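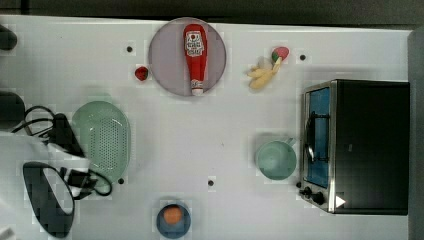

Second batch of the tomato sauce, same recipe as July except for the vinegar. Nasrin wanted the cane vinegar from Saengthong in place of the white, so everything else stayed put: sugar, salt, onion, clove, allspice. Cooked down in the wide pot, lid off, 18 jars filled.

Passed it through the fine sieve twice. Still thinner than I want. Left in a cup for an hour it throws a ring of clear liquid at the edge, same as last time. Gergely thinks the tomatoes went in too cold and we lost the pectin during the slow warm-up. He would rather do a hot break: quarter them straight into a pan that is already boiling, a few at a time. Worth trying before we touch any thickener.

Taste is better. The clove is still too loud. Cut it by a third.

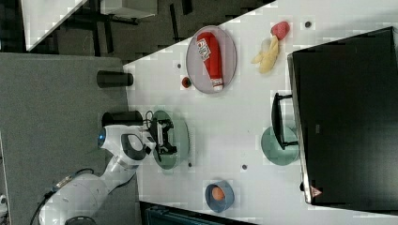
Kitamar, 9/19/21

Opened 2 jars from the batch. One had darkened at the neck, the other was fine. Headspace on the dark one was generous, so probably air. Fill higher next time and tap the jar before the lid goes on.

Shirin read the pH meter at 3.9 on both. Buffer is nearly out, reorder.

Hot break trial is set for when the next crate comes in. Nazanin to ask Cliltari for paste tomatoes only, no slicers mixed in. Need 6 more lids in the small size.

Ragnvald has the good sieve. Get it back.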